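The Small Picture at the Table

Reading time: 2 minutes
Shares 200 | Comments 50

The framed picture is commonly treated as the property of the wall. In its autumn study of domestic display, the Emormont Institute of Interiors considers the smaller kind, which is moved from shelf to table and back as the household requires. Beverley Cheetham, who directed the study, maintains that such pieces are chosen for their borders as much as for their subjects.
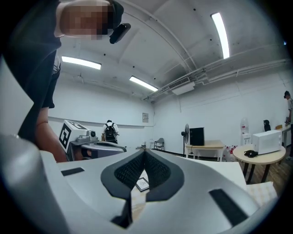

A small dark frame on a white tabletop.

A dark moulding holds its edge against pale surroundings, and for that reason the Institute recommends it for light rooms. The matter is less simple where the table is dressed. A checked cloth brings a pattern of its own, and a drawing of few lines may be lost beside it unless a generous margin of white is allowed.
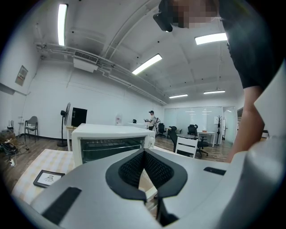

Living beside the oven

Kitchen tables present a further difficulty. Sarita Rawat, adviser on household furnishings, asks that a frame be kept well to one side of any appliance in use, and that it be removed altogether before cooking begins. Glass should be wiped with a soft, dry cloth.

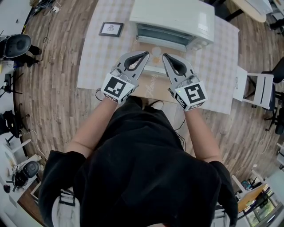

Wood has long been the Institute's preferred companion to a plain drawing. It softens the contrast between a black frame and a white mount, and it suits the modest scale of most tables. Lettering calls for restraint: the single word "flower" on a light wooden piece before the oven is sufficient, and a second motto near it would compete with the sketch. Readers wishing to consult the full study may apply to Sivaprasad Marar at the Institute's library, where copies will be held from October.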